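What I'd Budget For If I Were Starting Over With Grippers

Posted August 15, 2021

So a few of you wrote in after my last post asking what all this stuff costs and whether you can do it on a hobby budget. Short answer: yes, sort of, if you're patient and you have a spare table. Long answer is this whole post (sorry, get a coffee).

Quick recap for anyone new. Davoud Amini and I have been collecting demonstrations of kitchen chores with hand-held grippers, so that later on an arm can learn from them. We don't own the arm yet. That's the big purchase, and we keep pushing it back, which turned out to be the smartest thing we did by accident. When we started in April I had a spreadsheet with the arm on line one and everything else squashed into a row called "misc." That row has eaten me alive!

Start with the gripper, then wait

If you buy one thing, buy or build the hand-held gripper first. We got our printed parts from a little shop called Drurel, and the first batch took 30 days to show up, so order before you think you need to. The soft orange pads are the bit I'd spend money on. I tried to save by going with a cheaper, harder material the first time around and every plate we picked up went skating. Nasrin Mousavi, who has done this a lot longer than either of us, told me to quit fighting it and pay for the soft ones, and I sulked for a day and then did exactly that.

Plates are our main job at the moment. Pick one up by the rim, keep it upright, get it over the dish rack. Sounds like nothing, and then you try doing it with two chunky fingers and your wrist at a funny angle. 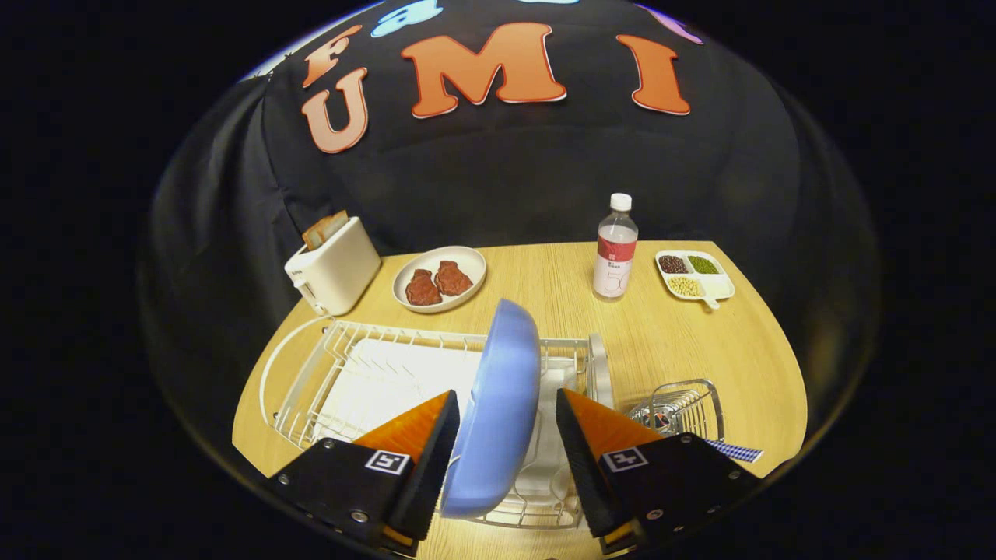
The table is a budget line, I promise

I put zero dollars down for "table and things on table." Don't do that. You need a surface, a backdrop, and enough ordinary kitchen clutter that the data looks like a place somebody might eat breakfast. Ours has a toaster, a water bottle, a plate of steak and a divided tray of beans, and I'm very fond of the beans. The black fabric behind it all was the cheapest thing on the list and it made a bigger difference than I expected, because the wall back there used to be a mess of cables and a radiator.

A few things I'd tell myself:

Get the dish rack early and stick with it. We switched racks once, the spacing between the wires was different, and we ended up redoing a chunk of work. Now I keep a second identical one in a box under the stairs.

Buy spares of anything with a screw in it. Tiny screws go straight into the carpet and live there forever.

Print extra marker tags. They're practically free, and they get scuffed at the corners, and then you spend an evening blaming your software (ask me how I know).

Don't skimp on storage. I bought one drive, felt very grown up, and filled it way sooner than planned. There are two more in the spreadsheet now and Davoud thinks that's optimistic.

What we've spent so far

I set a cap of $1000 for everything short of the arm, and as of this morning there's $92 left in it. The grippers and their spare parts took the largest bite, then storage, then the camera side of things. Props barely register one at a time, but they do add up when you go to the store for a utensil basket and come home with a bag of other stuff. I'm keeping receipts in an envelope like my grandmother did.

The other cost is time, and I had no column for that at all. A good session for us is an evening, and a fair bit of it is putting things back where they started. If you're planning this for a school or a club where people get paid, please put the resetting time in your budget. It's real work and it's boring, and boring hours cost the same as the fun ones.

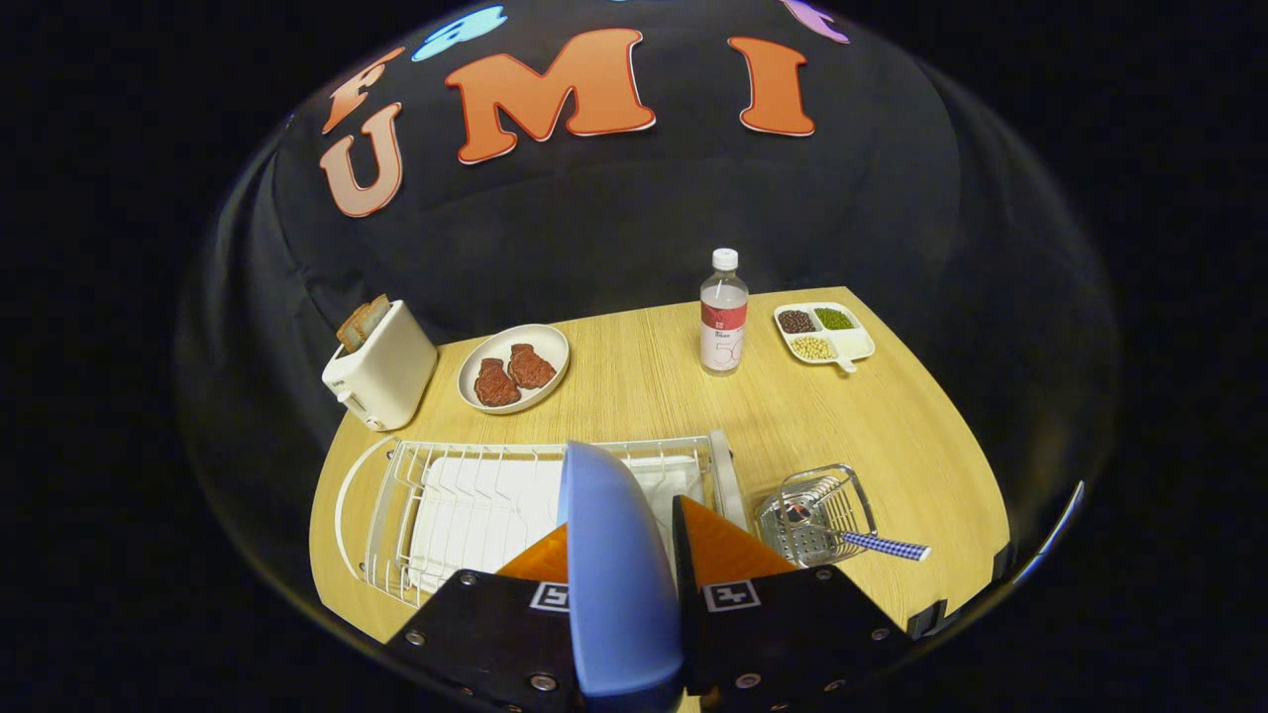

The plate-and-rack table, from behind the gripper

Okay, so what about the arm?

We're down to two quotes. Arnthorpe will sell us a new one with a warranty and a six-week wait, and Wunberg has a refurbished one that could be here much faster. I like the refurbished price a lot. What bugs me is the mounting plate, which would need an adapter, and the adapter isn't in the quote, and when I asked about it I got a very cheerful email that did not contain a number. Anyone who has bought used equipment knows that email.

Davoud wants new. He points out that we'd have to bolt it to something a lot sturdier than our current table either way, so there's a stand to pay for, plus a proper power strip, plus some kind of stop button within reach of whoever's standing there. I hadn't priced any of those. They're in the spreadsheet now, in their own rows, and "misc." has been officially retired.

Nasrin's advice was to ask both sellers for the price of replacement parts before asking for any discount on the arm itself. Arnthorpe sent me a list the same afternoon. Still waiting on Wunberg.

If any of you have ordered from Noiphan, leave a comment? Their stands look right for us and the shipping is reasonable, but I can't find a single review and I'd love to hear how heavy the base is before I try to get one up my front steps.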